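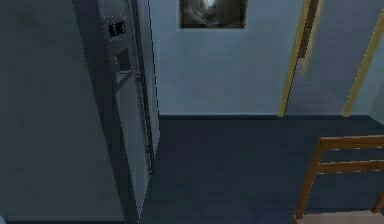 Ilari Rantala wrote to the list on 2021-10-24:

> Members of the Endbridge Allotment and Orchard Society have asked me
> whether the rules for the shared cold store are going to change before
> the winter. My own view is that the present rule on apples is too
> strict. We are told to remove all fruit by the end of March, whatever
> its condition. Last season I had two crates of a late keeping variety
> that were perfectly sound on that date, and I was obliged to take them
> home, where I have no suitable place for them.
>
> I would also like to know why pears and apples may not share a shelf.
> The notice on the door says only that they must be kept apart.
>
> Finally, is the fee still charged by the crate, or by the shelf? The
> Kukitz Road plot holders seem to have been told one thing and those of
> us at Cirero another.

Dear members,

The Storage Office is grateful for the message quoted above and will take its points in order. Several other plot holders have written on the same subjects, and this reply should be read as the answer to all of them.

Closing date for apples. The date at the end of March was adopted when the store was shared with the seed potato scheme, which needed the full floor area in spring. The potato scheme now has its own premises at Agudelo Lane. The office therefore agrees that the date may be relaxed for late keeping varieties. Members who wish to leave fruit in the store beyond March should write to the office before the end of February, giving the variety, the number of crates and the plot number. Permission will be given for 4 weeks in the first instance. Fruit left without permission will be handled as in previous years, that is, it will be moved to the porch and offered to any member who wants it.

The relaxation does not cover early or midseason apples. These seldom keep past the new year in good condition, and a crate of soft fruit at the back of a shelf will spoil its neighbors well before anyone finds it. Members are reminded to go through their crates every two weeks and to take out anything bruised, split or marked with brown. Windfalls must not be brought in at all. Fruit for storage should be picked dry, with the stalk on, and laid in a single layer where space allows.

Apples and pears. The two are kept apart for two reasons. Ripening apples give off a gas that hurries pears along, and a pear that has been hurried tends to go sleepy at the core while the skin still looks firm. Pears also need to be watched more closely and brought out to ripen at room temperature a few at a time, so it is convenient to have them near the door. The notice will be reworded. Carrots should likewise be kept away from apples, as they can turn bitter. Onions and garlic do not belong in the store and should be hung somewhere dry and airy.

Wrapping. One member has asked whether fruit must be wrapped. It need not be. Those who prefer to wrap may use plain newspaper or tissue. Sealed plastic bags are not permitted. A loosely folded bag with holes is acceptable for russets, which shrivel easily.

Fees. The charge is made by the crate at both sites. The sheet given out at Kukitz Road was an old one and should be thrown away. The standard crate holds 20 pounds, and members using larger boxes will be charged for two. The store has room for 65 standard crates, and 60 of these places are already booked for the coming season. The remaining places will be given in the order in which requests arrive, with no more than one to each plot.

Labels. Each crate must carry the plot number, the variety and the date of picking, written in pencil or waterproof ink. Members who do not know the variety should write "unknown" and leave a sample on the table in the Cirero hut, where it will be looked at during the next identification morning. Please supply three fruits of typical size, with stalks, and a few leaves if the tree still has them.

Access. The key arrangements are unchanged. The door must be closed promptly on leaving, and on mild days visits should be made in the early morning if possible.

Comments on the reworded notice may be sent to this list or handed in at either site.

Storage Office
Endbridge Allotment and Orchard Society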